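# The sorting table at Trokness

We had 4 tables going by the end of June, and I promised Amber Oakley I would put a few words up about the one everybody kept asking after. It's the pale hardwood one, made of strips, and I love it rather more than a person should love a table. Bendik Rønning rubbed it down over two long evenings and wouldn't let anyone put a mug on it for a week — quite right too!

**The top.** Light blond wood, with all those narrow strips running together. It came to us from Vik, wrapped in so many blankets that we took it for a sofa.

**The bins.** An orange one, a green one and a big see-through one, all in a row along the back, where you can reach them without getting up (I do like not getting up). The little spiky plant keeps the orange one company.

**The lamp.** Red base, red arm, and a white shade with a red rim. I have a soft spot for anything red on pale wood, and this one cheers me up every time I walk past.

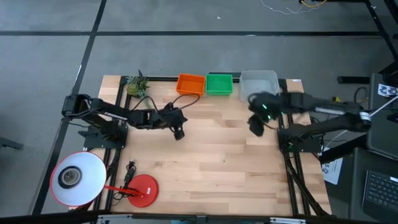
Bendik would like a second lamp to match, and Amber says we have quite enough lamps, so we shall see who wins. In the meantime, if you have a spare bin with a good lid, or you know of another table like ours going cheap, do drop us a line — we're always glad to hear from you.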